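3. Packing Methods and Recorded Damage

This section covers the part of the work that deals with how case furniture was packed before it left the warehouse. The records come from the Forville depot and include chests of drawers, sideboards, writing desks and wardrobes sent by road. Upholstered pieces and mirrors were handled under a separate contract and are left out. 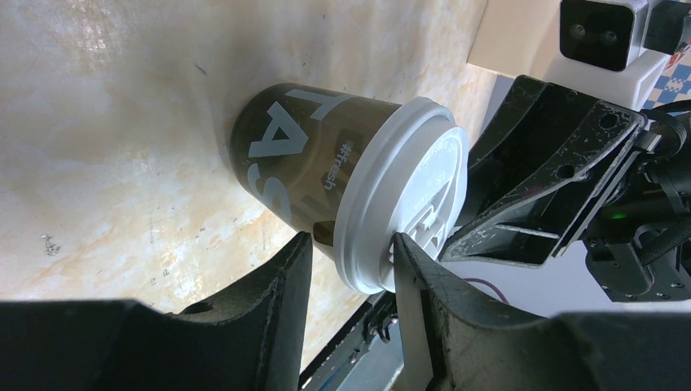
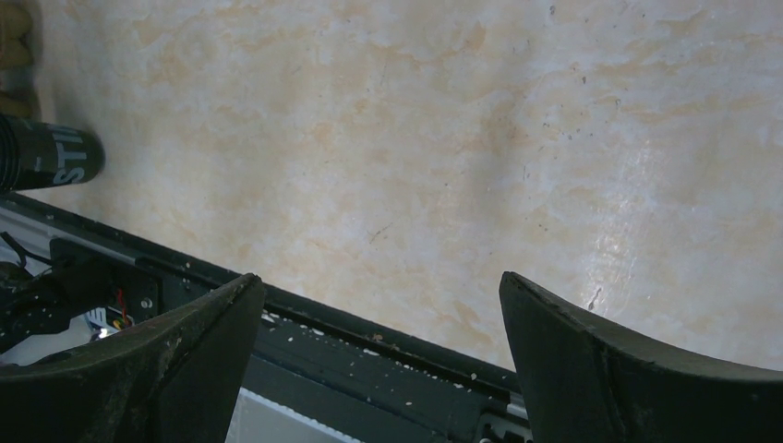

Figure 3. Glossy marble-patterned surface, two views. The first shows a paper coffee cup on its side; the second shows glare on the right.

What counts as damage in these records? Damage means any mark, break or loose part that was written on the delivery sheet and was missing from the condition sheet filled out at pickup. Marks found by the customer after the driver had left were entered in a separate column and are discussed in Section 5.

3.1 Records used

The depot supplied 3,145 paired sheets. Each pair consists of one condition sheet and one delivery sheet for a single piece of furniture. Pairs with an unreadable item number had already been removed by the depot office. The sheets were filled out by 29 drivers, and the amount of detail varied a good deal between them. Some drew the position of each scratch on an outline of the piece. Others wrote a single word such as "worn" or "fair," and a few used their own abbreviations, which Johanna Gruber went through with the depot office before the sheets were coded.

Where a condition sheet gave only a general word, the piece was kept in the study but marked as low detail. A new scratch is hard to tell from an old one on such a sheet. Low-detail pairs are therefore reported on their own line in the appendix tables.

3.2 Packing methods

Three methods were in regular use. In the first, called blanket wrap, the piece was covered with quilted moving blankets held by stretch film. In the second, corner boards were placed under the blankets and the drawers were taken out and wrapped one by one. In the third, the piece went into an open slatted crate with foam blocks at the base. The crates were built to a pattern drawn up by Pichler, a joinery shop that had supplied the depot for several years.

The choice of method was made by the loader. There was no written rule, apart from a note in the Rimari booking system that any piece over 50 kilograms with turned or tapered legs should be crated. Loaders told us that they followed the note when a crate of the right size was in stock. In August crates often ran short, and heavier pieces then went out in blankets with corner boards.

3.3 Where the damage occurred

Legs and feet made up the largest group of entries. Most of these were chips on the lower edge of a foot or a loosened joint where the leg met the frame. Top edges came next, followed by drawer fronts. Backs were seldom mentioned, although it is possible that they were seldom looked at, as many customers had the piece set straight against a wall.

Crated pieces had fewer entries for legs and feet than wrapped pieces of similar weight. For top edges the difference between crates and corner boards was small. Taking out the drawers reduced entries for drawer fronts but led to a new type of entry, in which a drawer was returned to the wrong opening and rubbed against the runner. Zovurlow, the carrier on the northern route, began numbering drawers with paper tags partway through the period. Its later sheets contain no entries of this type.

These comparisons are limited by the way methods were assigned. Loaders tended to crate the pieces they thought most fragile, so the crated group may have started out at higher risk. Weight was recorded for every piece, but the age and condition of the joints were not, and we had no means of adding them afterward.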